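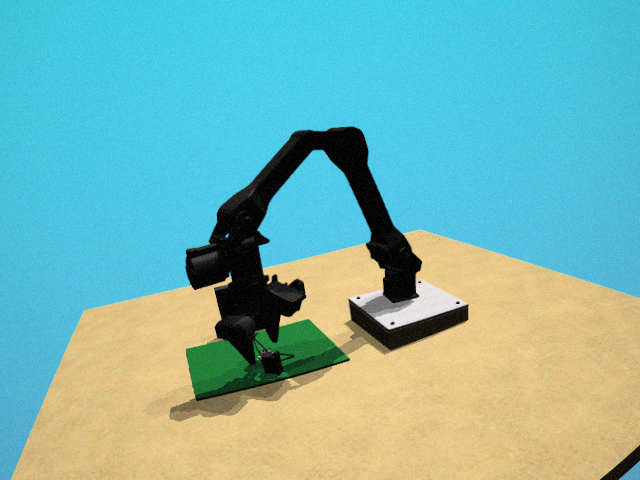
4. Plugging In a Connector

Can a machine do the small jobs yet, the kind a person on a repair bench does between sips of coffee? We picked one we love for its stubbornness: pushing a wired connector onto a pin header.

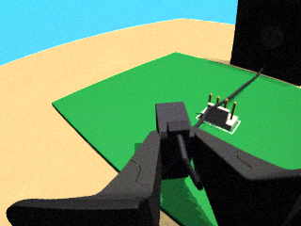 Houshang Mohammadi
Medlow Group, Pistudbridge

Figure 7. Simulated arm with a connector held between its fingers, near a four-pin header.

Our policy, Gremorden, trained on 2,603 simulated tries and was then tested on 600 new ones. It seated the plug in 753 of every 1,000 training tries by July, a jump that had us cheering!
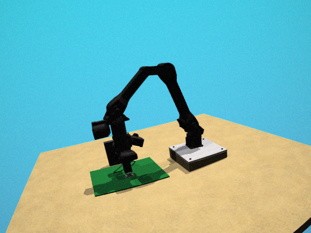

WORKSHOP TASKS

Wires are the hard part. They bend, they drag, and they push the plug off line just before contact. A person feels this and wiggles. Gremorden has begun to wiggle too, and we find that thrilling.

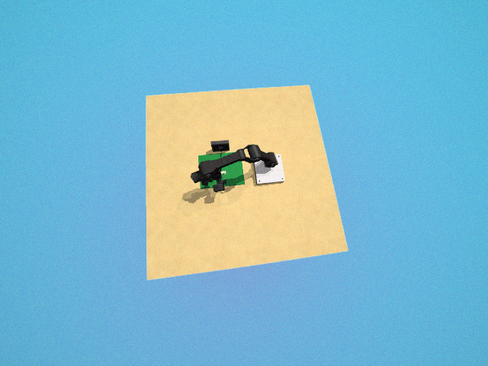 Obradović, reading a draft, objected that a shop floor hands you a tangled bin of parts, and that picking one out should count toward the score. We agree, and the next round of tests will start from the bin.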